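The Shelf Kit Is Good, but the Price Is for Somebody Else

Opinion, by Érica Brandão 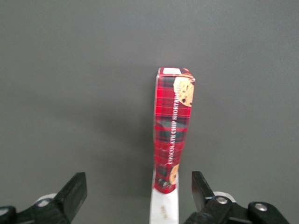 A box of shortbread is a hard exam

When Hisitz offered our shop a trial of its Likness picking kit, I asked for one thing only: let me choose the products. Sellers like to bring their own cubes. I brought chocolate chip shortbread in a tall red tartan box, because we sell it every winter and because cardboard gives way when you press it. Two black fingers must close on a narrow box and not leave a mark that a customer will see. For me this is the whole question.

After 13 days with the kit I have an opinion, and it is mixed. The arm is patient. It is slower than Welington Seixas, who packs our gift orders, and I do not mind this, as it can work while he eats lunch. The small camera near the fingers is the best part of the product. You see what the machine sees, so when it chooses a bad angle you understand the mistake and you can correct it.

What I cannot accept is the way it is sold. The monthly fee is 545 dollars, and for this you may teach it five products. Five! A small shop in December has new boxes every week. Each extra product is charged separately, and the price of that was not in the first offer. I had to write two emails to get it.

My colleague Simone Teixeira thinks I am unfair. She says that a big warehouse has few kinds of boxes and many of each, and for such a client the limit is nothing. She is right, but then Hisitz should not put the words "for every shop" on its brochure.

I would also like a setting for soft packages that a normal person can find. Now it is in the third menu, under a name I had to look up in the manual. On Saturday I pressed the wrong one and the arm simply stopped until I started it again.

If they raise the limit to 13 products for the same fee, I will sign. Until then Welington keeps the shortbread.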